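Open Day at the Limthorpe Works: Notes From a Doubtful Visitor

13 Dec 2020

I had been meaning to write this up since September, and the only reason I'm getting to it now is that the brochure fell out of a coat pocket last week. It is a handsome brochure. It says that Quansah, the company that runs the packing and dispatch works at Limthorpe, is "opening its doors to the community it serves." I live seven miles down the road and I can't say I had felt served, but they were offering free parking and I am curious about where the smell of cardboard comes from when the wind is in the west.

For anyone who hasn't followed the local argument, the short version goes like this. Quansah wants to build a second hall on the field behind the present one. The people on the lane don't want the trucks. The town likes the idea of the jobs, or at least the town's newsletter does. An open day held in the middle of all that is going to be a sales pitch, and I went expecting one.

I booked the two o'clock tour. Groups were kept small, with masks on throughout and a lot of yellow tape on the floor to keep us apart. You signed in under a tent, had your temperature taken by a young man who apologized to everybody, and were handed a hairnet, a pair of foam earplugs and a sticker that said VISITOR in case there was any doubt. I'll give them credit for the sign-in. It was quick, and they had thought about where people in wheelchairs would go, which is more than the county fair has ever managed.

The first stop was the display room. There were boards along one wall with the history of the works, starting with a seed merchant called Ukia that had the site before Quansah bought it. The Ukia boards were the best thing in the room. Somebody had saved the old price lists and a few letters of complaint, including a very angry one from a man whose beans hadn't come up. Then the boards skipped a good many years without a word about why Ukia closed or what happened to the people who worked there, and picked up again with a bright drawing of the new hall on a sunny day. The drawing had eleven trees in it if it had one, and not a single truck.

I asked our guide about the gap. She was pleasant and well prepared, and she said the boards were "more of a flavor." I wrote that down.

Next came the numbers. We were told the works sends out 1,925 parcels in an hour when it is running well. I asked how often it runs well. That wasn't in the script, and the answer was that it depends on the season. I am sure it does. A figure like that is like the mileage on a new car window sticker, and I'd have been happier with an ordinary afternoon in a wet week. The other big figure, around 1,000 jobs "supported" in the area, got the same treatment from me and much the same reply. Supported, as far as I could work out, takes in the people who drive the trucks, the people who fix the trucks and quite possibly the woman who sells the drivers their breakfast.
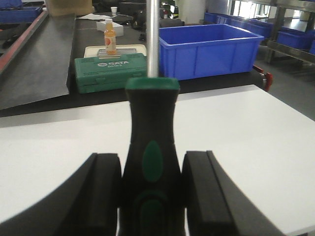

After that we went along the side of the hall behind a rope. I had read on the company's own page that visitors would "walk the full journey of a parcel from door to door." What we walked was one side of the building, at a distance, with a long stop at a place where we couldn't hear. The earplugs didn't help with that. Whoever planned the tour had put the most interesting explanation in the noisiest spot, and those of us at the back spent it reading the fire notices. I can report that the fire notices were clear and up to date.

What I did like was the floor. I mean it. I have been in enough warehouses and mills over the years to know that you can tell a good deal from a floor, and this one had been looked after for a lot longer than the day before visitors came. The walkways were properly marked and the paint had been touched up in several different years, going by the shades. The lighting was better than in my dentist's office. If I had to spend a shift in there I would have fewer complaints about the building than I expected.

I'd have plenty about the shifts. The guide described the hours as "flexible," and when a woman in our group asked who they were flexible for, there was a bit of a silence. It came out that the schedule is posted two weeks ahead and can change after that. A man near me, who I gathered had a daughter applying, asked whether the starting pay on the brochure was for everyone or only for nights. It was for nights. The day rate was not printed anywhere I could find, and I looked.

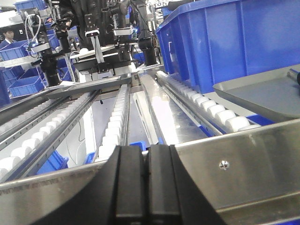

The part of the afternoon that most people had come for was the talk on the new hall, held in the canteen with the windows open. It was cold and we all kept our coats on. The speaker had slides, and the slides had arrows. One arrow showed the trucks leaving by the north gate and joining the main road without going anywhere near the lane. That was news to the people who live on the lane, three of whom were sitting in front of me, and they said so.

It took a while to get to the bottom of it. The north gate route depends on a new junction. The new junction depends on the county. The county, as of that afternoon, had been asked about it and had not said yes. So the arrow was showing us a road that might be built by someone else at a time to be decided, and in the meantime the trucks would go where they go now, only more of them. I don't think the speaker was trying to fool us. I think he had looked at the slide so many times that he had stopped seeing the small print at the bottom, and I had to stand up to read it myself.

There was also a slide about noise. The readings had been taken by an outside firm, Arnero, and were said to be well within the limits. I asked where the readings were taken and at what time of day. The speaker didn't have that with him but took my email address and promised to send the full report. I'll come back to that.

To be fair, and I am trying to be, some of the answers were decent. They were asked about the hedge along the footpath and gave a straight yes, it stays, and they would put it in writing. They were asked about the pond and said they didn't know yet, and I thought better of them for it. They were asked if the canteen could be used for the food drive again this winter and agreed on the spot.

Then there was tea, in paper cups, set out one at a time on a long table so that we didn't crowd. The cookies were individually wrapped and very good. I got talking with a couple who had moved out here from the city in the summer and were thinking of selling up again if the hall is approved. They had been told by their realtor that the field would never be built on. I have lived here long enough to have heard the same thing said about the field before it, which is where the works now stands. I didn't tell them that. They looked tired enough.

On the way out we were given a tote bag with a pen, a coloring book about parcels and a feedback card. The card asked me to rate my visit from "good" to "outstanding." I drew in an extra box at the left end and ticked it, which was childish, and I would do it again.

So was it worth going? If you want to see the inside of the place, yes, and you should take your own ear protection and stand near the front. The tour lasts a little under an hour and there is no charge. Children seemed to enjoy it until the canteen, when they very much stopped. If you want to know what will happen to the lane, you will learn more from the planning papers at the library, which can be looked at by appointment. They are long, but the traffic section is in ordinary English and has a map without any arrows on it.

The noise report did come, by the way, after I had written twice. The readings were taken at the corner of the parking lot, in the middle of the morning. The nearest bedroom window is on the other side of the building, and what people on the lane complain about is the reversing beeps before dawn. I have written back to ask whether anyone plans to measure there. I have also asked for the day rate, on behalf of the man with the daughter, as I said I would.

Comments on the application can still be sent in, by mail or through the county's website, and you don't have to live on the lane to send one. Put the name Limthorpe in the subject line or it goes into the general pile.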